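Workshop notes: the bun project

Members who have been in the back half of the workshop since February will know that Eleni Vasić and Mwanaisha Mutiso are teaching two arms to load a steamer. The pair answers to the name Zirnotico, which Eleni picked and Mwanaisha has stopped arguing about.

The plan sounds modest. One arm deals with the glass lid, the other moves buns from the plate to the basket, and everybody eats. In practice the lid has taken up most of the spring. It is clear, it lies flat, and the software would much rather believe in the table underneath it. Of the first 50 tries at the handle, 39 ended with the fingers closing firmly on air.
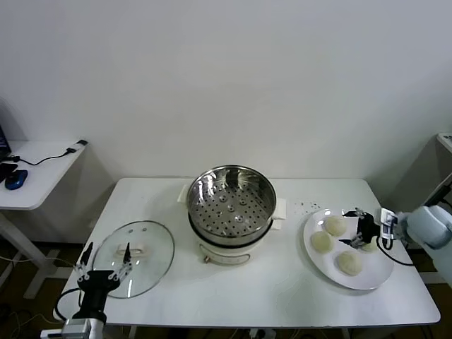
Buns have been kinder, up to a point. Grip too softly and they stay on the plate; grip too hard and you have made a sort of biscuit. Mwanaisha brought the closing force down in small steps over several evenings and now gets a bun across with only slight dents, which she calls texture.

Next job is getting both arms to move at once without meeting over the basket. They take turns for now, very politely, and a full load lasts 35 minutes — longer than the steaming.

If you have a spare emergency stop button, Eleni would like it. Please don't lean on the table during a run, and ask before eating the test pieces.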